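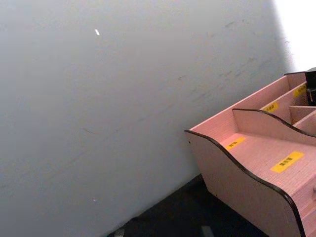

Fig. 4. The pink organiser and the wall beside it.

Guides > Bedroom and Desk > Brola 1268 > Part 2: Setting Up and Filling

By now you should have the whole thing glued and standing up by itself (if it isn't, go back to Part 1, I'll wait!). I left mine overnight and started on this bit on Saturday morning with a cup of tea.

1. Pick the spot first. The base needs 235 mm from front to back, plus enough room to pull the drawers right out. I like it near a wall but with a finger's width to spare, as painted walls mark so easily and the corners are pointier than they look.

2. Wipe the tabletop and let it dry before you put the organiser down.

3. Fit the knobs. Hold the screw from inside the drawer with one finger and turn the knob on from the front, hand tight only. The drawer fronts are thin and a screwdriver will go straight through if you get carried away. Ask me how I know.
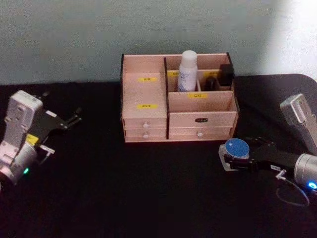 4. Slide each drawer in and out a few times. Mine were stiff to begin with, and Cuiping Qiu told me to rub a candle along the bottom edges, which worked a treat. If one still sticks, take it out and check for a blob of glue in the corner.

Note: the two small drawers on the left look like twins but mine weren't quite. Swap them over before you start sanding anything.

5. Now the labels. The little yellow ones go on the panels, and you can stick them wherever suits you. The one that says 口红 is for lipstick, so I put it on the front of the tiered slots, where I reach first. Press each one down and leave it for 2 hours before you load anything up.
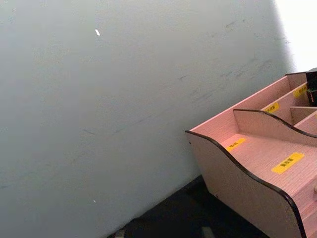
6. Fill it from the back. Tall things go in the rear slots, short things in front, otherwise you'll be knocking lids off every morning. I keep cotton pads and hair grips in the small drawers and all the boring spare stuff in the deep one.

Caution: don't lift it by the curved side panels once it's full. Get both hands under the base, or take the heavy bottles out first.

7. Sprays are the awkward ones. Try yours in the open compartment and see if you can get it out again one-handed.
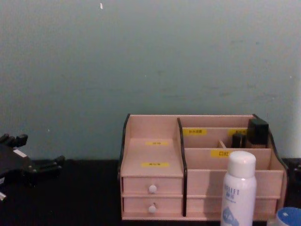 If you can't, just stand it on the table next to the organiser and save the slot for something slimmer. Check that the drawer can still open, though!

8. Give the knobs another quick turn after a week or so of use. Spare screws are in the small bag taped inside the box lid, and Part 3 covers taking a side panel off if you've chipped the edge.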